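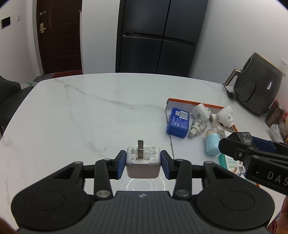
Projects > Student Work > Household Electronics > Final Reports

The Drawer of Plugs: Sorting Chargers in a Shared House
Project report by Vy Âu and Bảo La

14 shares | 3 comments

Our project began with a drawer in the kitchen of the share house where Bảo lives, which by February would no longer close. It was full of power adapters. Some belonged to phones that had gone to the tip years before, and a good many had been left behind by housemates who had moved out and were (we hope) managing all right without them. Our supervisor, Geert Coppens, had asked for a project on everyday waste, and we both thought of the drawer at the same moment, which made choosing a topic very easy indeed!

We wanted to find out whether people could match a charger to its device using only what is printed on it, and whether a better way of storing them would stop a household from buying more. Thu Cù kindly lent us her dining table, a lovely big white marble-patterned one, and we spread everything out there over several long afternoons with a great deal of tea.

Reading the labels was the slow part. On many adapters the print is small and grey on a white case, on the same face as the prongs, so you can't read it at all while the thing is plugged in. The certification symbols sit there too, and sometimes a QR code so tiny that Bảo's phone took several goes to find it. We copied the output voltage and current into a spreadsheet we called Faltamix, and anything we couldn't read went into a shallow cardboard tray to be looked at again in the morning, when the light was kinder and so were we.

We also ran a short survey with help from Welington Pimentel, who put it in the residents' newsletter. It went to 2,406 addresses and 509 people answered – far more than we had dared hope for. The comments were a joy to read, and quite a few people wrote to us about drawers of their own.

For storage we settled on small boxes sorted by output, with a handwritten tag on each cord. Thu would have preferred sorting by room, and after living with our system for a few weeks we think she may have had a point. People remember that a charger lives beside the bed long before they remember its voltage.

If we did this again we would write the tags larger and start with the cords, as untangling them took a whole afternoon we hadn't planned for. The drawer closes now, with a bit of a push.

Contact the student projects office | © Prostau Student Reports | Back to top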